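From: Shirin Jafarzadeh
To: kitchen-talk list
Date: 22 March 2024
Subject: Re: Marble or not?

Mizanur Amarasinghe wrote:
> We're down to marble or quartz for the counters and my wife
> is leaning marble. Everyone at the showroom says it stains if
> you so much as look at it. Does anybody on here cook every
> day on the real thing? Also, honed or polished?

Hi Mizanur, and yes, every single day, and I love it!

We put ours in six years ago, honed, from a small yard called Delić. It does etch. Lemon juice is the worst, then tomato, then wine, and you'll get your first dull spot within a week and feel sick over it. By the second month I had stopped seeing them. On a honed top they blend in so much better than on the polished slab my sister has, where every ring catches the light.

Go and pick your own slab if the yard will let you. We looked at 56 of them (my poor husband) and the busy gray ones hid crumbs and marks far better than the clean white ones I thought I wanted.
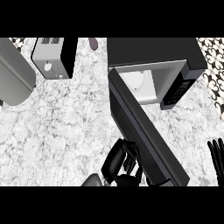

For sealing I use the Prandex one, two thin coats every October, wiped off before it gets tacky. It takes an evening - less if you clear everything off the night before. Sealer helps with oil and coffee but won't stop etching, so keep a big board out for citrus.

On price, ours came to roughly $4000 with the sink cutout. Ask whether the edge profile is included, ours wasn't.

How long is your run, and is there a seam? Send the layout, I'd love to see it!

Shirin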